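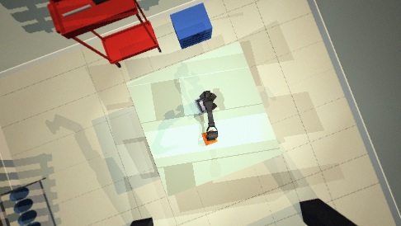
Gil-soo Seok wrote back before lunch that the starter is probably fine and I should look at the flour first, and that he would not throw anything away until the third loaf.

Notebook > Bread > Rye trials

Previous entry | Next entry | Index | Contact

Sunday, 7 in the morning

Third loaf with the Dedden rye. Same weights as on the last two: dough of 1,370 grams in total, with 300 grams of starter in it. The salt I weighed twice, as on the second loaf I was not sure of it.

The starter was fed last evening and left on the shelf above the kettle. It smelled sour and a little of apple. I mixed by hand until no dry flour was left at the bottom, then covered the bowl with a plate. The dough is stiffer than with the old flour – I would say it drinks more water, but I did not add any this time, so that the three loaves can be compared.

Quarter past 4 in the afternoon

After 9 hours the dough has risen, but less than I hoped. Small cracks on top. With the Blomqvist flour the cracks came much earlier, and then I had to hurry to the oven. I shaped it with wet hands and put it in the long tin. The tin was greased with butter, because the oil left a bitter taste on loaf one.

Evening

Baked. The colour is good, the sides came away from the tin by themselves. It is wrapped in a tea towel and must stay closed for 18 hours. I cut the second one too early and the knife was full of gum, so I can't judge that crumb at all.

To ask Gil-soo: does he mean the grind of the flour or its age? The bag has no milling date, only a best before in May. He used to buy from Stinier and he said their coarse rye was slower also.

If the crumb is tight again, next loaf gets more water and nothing else changes. Need to buy salt. The lid of the big starter jar is cracked, please use the one with the green rubber.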